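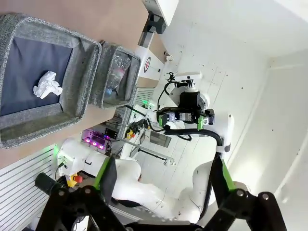

What goes in the gray bins?
Whatever is left on the table at four, sorted by kind.

Jytte wrote the rule in October. Bottles in one, paper in another. She did not say what to do with a cup.

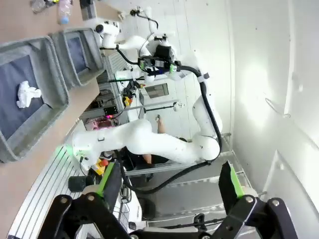 Bottle and cup, far end of the table.

Hanneke read the rule twice and filed a query – number 959. Dagný replied that a cup was a cup. Hanneke asked for a bin for it. On Thursday the reply came back: use your judgment.

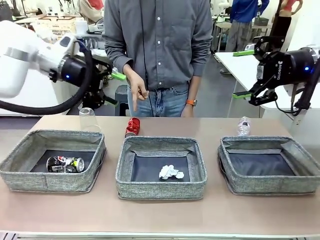
Three bins, one with a can.

She left the third one alone.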